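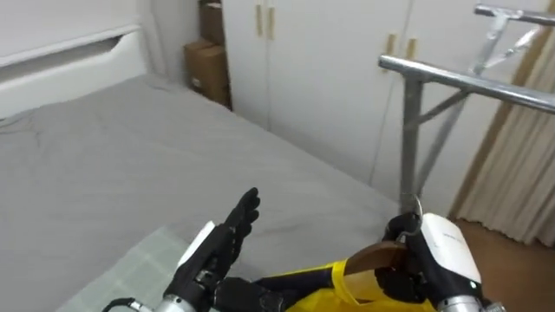 Cartwright opens bedroom demonstration sessions and publishes its doubts

Gistlow, September - Cartwright, the home automation testing firm, today released the first results from Kokum, its project on teaching household jobs to a humanoid robot by remote control. The firm is asking readers not to expect much yet.

An operator wearing hand controllers steers both of the robot's arms through a chore, and the movements are recorded for training. Operators recorded 358 demonstrations over 8 weeks, covering bags, bedding and clothes. Of these, 78 were thrown out before training, mostly for hesitant or repeated grasps.

Cartwright makes no claim that the robot can tidy a bedroom by itself. Every job in this release was steered by a person, and a recording of a skilled operator says a good deal about the operator. Whether the software learns anything from it that carries over to a different bedroom is still an open question. 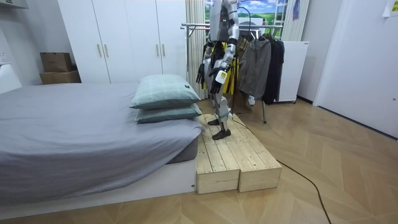

The humanoid robot on its wooden platform beside the bed in the Kokum test room.

Soft items remain the hardest part. Fabric folds differently each time it is picked up, and operators feel nothing through the current controllers - they judge grip by eye alone.

Meltero, which supplies the control software, will release 2 updates before the next round. Cartwright will publish results for both, including failed attempts.

Trade press may watch a live session in Gistlow by arrangement with the Cartwright press office.

ENDS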